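Can a computer really draw a whole film?

Adverts like to say "the computer made it". Be careful with that. Brumia, the dragon in the cartoon Harnel, was made by people pushing a mouse for months.

How does it work?

A dragon starts as a net of tiny flat shapes. Brumia's face has 228. The computer works out how light would bounce off each one. That sum is called rendering, and one picture of her took 95 minutes.

Does it look real?

Sometimes. Shiny things are easy to get nearly right. Skin and hair are much harder, whatever the poster says.
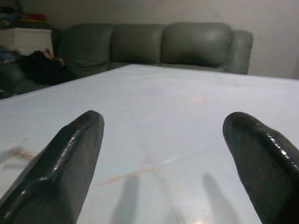
Should you believe it?

Ask who did the work, and how long it took.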